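구독자 여러분께 드리는 소식: 의료용 대마, 잡지 표지와 진료실 사이

안녕하세요. 이번 달에도 소식지를 읽어 주셔서 감사합니다. 저는 한국어를 늦게 배운 사람이라서 문장이 조금 딱딱할 수 있습니다. 그래도 이 주제는 제 손으로 직접 쓰고 싶었습니다.

요즘 지인들에게서 칸나비디올 오일에 대한 질문을 자주 받습니다. 잠이 잘 온다고 하는데 먹어도 되는지, 외국 여행에서 사 와도 되는지, 이런 질문입니다. 먼저 두 번째 질문에 대답하겠습니다. 외국에서 합법으로 산 제품이라도 한국에 가지고 들어오면 처벌을 받을 수 있습니다. 상점 직원이 괜찮다고 말한 것은 세관에서 도움이 되지 않습니다. 선물로 받은 젤리나 초콜릿도 마찬가지이므로, 성분표를 꼭 읽으시기 바랍니다.

한국에서는 희귀질환이나 난치질환 환자가 의사의 소견을 바탕으로 정해진 의약품을 신청하는 길이 있습니다. 이 길은 건강식품을 사는 일과 전혀 다릅니다. 서류가 필요하고, 시간이 걸리고, 약값도 가볍지 않습니다. 환자 가족에게는 이 기다림이 가장 어려운 부분이라고 생각합니다.

제가 전에 살던 지역에서는 Kuler라는 작은 잡지가 이 문제를 오래 다루었습니다. 지난 4월호에는 독자 설문의 결과가 실렸습니다. 대답한 사람은 1850명이었고, 그중에서 1479명이 의료용 대마와 일반 대마 제품의 차이를 설명할 수 없다고 대답했습니다. 잡지의 독자들이 한 대답이기 때문에 국민 전체의 생각이라고 말할 수는 없습니다. 그렇지만 관심이 많은 독자들도 이 정도로 헷갈려 한다는 점이 저에게는 인상 깊었습니다. 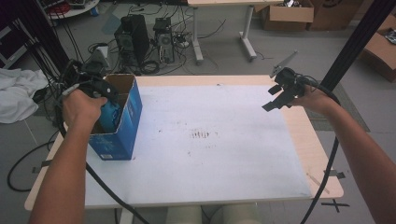

헷갈리는 이유 중의 하나는 이름입니다. 대마 씨앗에서 짠 기름과 칸나비디올이 들어 있는 오일은 병의 모양도 비슷하고 이름도 비슷하게 붙습니다. 온라인 상점 Ilix의 상품 목록을 보았을 때, 저는 두 종류가 같은 항목 안에 섞여 있는 것을 발견했습니다. 설명을 끝까지 읽어야 어느 쪽인지 알 수 있었습니다. Prusteteo라는 상표의 오일은 앞면에 '식물의 힘'이라고만 쓰여 있고, 함량은 뒷면에 아주 작은 글씨로 있었습니다. 이런 표시는 고쳐져야 한다고 생각합니다.

또 하나의 이유는 기사 제목입니다. 효과가 확인된 병은 몇 가지 드문 뇌전증처럼 범위가 좁은데, 제목은 자주 '만병통치'처럼 들립니다. 반대로 어떤 기사는 치료제를 쓰는 환자까지 중독자처럼 그립니다. 두 가지 모두 환자에게 친절하지 않습니다. 저는 기사를 읽을 때 연구에 참여한 사람이 몇 명인지, 누가 비용을 냈는지를 먼저 찾습니다. 그 내용이 없으면 그 기사를 다른 사람에게 보내지 않습니다.

이미 다른 약을 드시는 분에게는 특별히 부탁드립니다. 칸나비디올은 간에서 분해되며, 일부 혈액 응고 억제제나 뇌전증 약의 농도를 바꿀 수 있습니다. 드시는 약의 이름을 모두 종이에 써서 의사나 약사에게 보여 주십시오. 부끄러워서 말하지 않는 것이 더 위험합니다.

이 주제로 Sârbu 문화관에서 작은 읽기 모임을 엽니다. 시간은 오후 2시이고, 자리는 최대 59명까지 준비됩니다. 참가비는 없습니다. 기사 두 편을 같이 읽고 모르는 단어를 정리할 계획입니다. 개인의 병에 대한 상담은 할 수 없으니 양해를 부탁드립니다. 오고 싶으신 분은 이 소식지에 답장으로 알려 주십시오. 기사 사본은 신청하신 분께 미리 보내 드리겠습니다.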